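Print this article | E-mail to a friend

January 2025
By Nanami Hayashi

Robot club is back after the break, and if you walked past Room 22 last week and heard cheering, sorry, that was us. Somebody's program finally closed a kitchen drawer.

For anyone new to the newsletter, we have been working in simulation all year. In September we voted on whether to spend our money on parts or on one decent computer with a good graphics card, and the computer won by a mile. We named it Famen. It lives on the back table, it sounds like a hair dryer, and everybody wants a turn on it, so there is a sign-up sheet now (30 minutes each, please, and yes Emmanuel, that means you too!).

Our big project is the kitchen task for the Wullivier Challenge. The robot gets a virtual kitchen and a list of chores, and it has to pick up food and put it where it belongs. You drive it by hand first, over and over, and save the good runs. Then you train a program on those runs and cross your fingers. I had no idea how much of this club would be driving. My thumbs hurt. I love it.

The food is the fun part. We began with a plain block and then moved on to a can, which was fine, and then Sachiko Kamata talked us all into pastry. 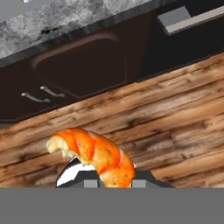 Sachiko did most of the driving in that first week and she is scary good at it. Her trick is to go in slowly, stop just short, and look at the wrist view before closing the fingers. The rest of us watch the big overview window the whole time and then wonder why we've missed by an inch. Thanakorn Intarasuk wrote up her method on one page and taped it next to the monitor, and I went from wrecking nearly every run to saving 28 of them in one afternoon. Twenty-eight! I made my mom look at the folder.

Round things and curved things are still the worst for us. If you grab too near the tip they swing around, and if you squeeze hard the physics gets upset and your breakfast shoots across the room. Aoi Kawaguchi has a whole collection of those clips and is threatening to show them at the spring open house, probably with music.

Coming up: we'll start training on the full set of runs as soon as Emmanuel Nyamweya finishes sorting them. He's deleting the ones where we dropped something and pretended we meant to. After that we try the same chores in a different kitchen layout, and I am a little nervous about that one, because Thanakorn gave it a quick go before the break and the robot drove straight into the fridge.

New members are welcome any time, no coding needed. Come by after last period, bring a snack, and keep it away from Famen.

We use cookies to improve your visit. By continuing to browse this site you accept our cookie policy. OK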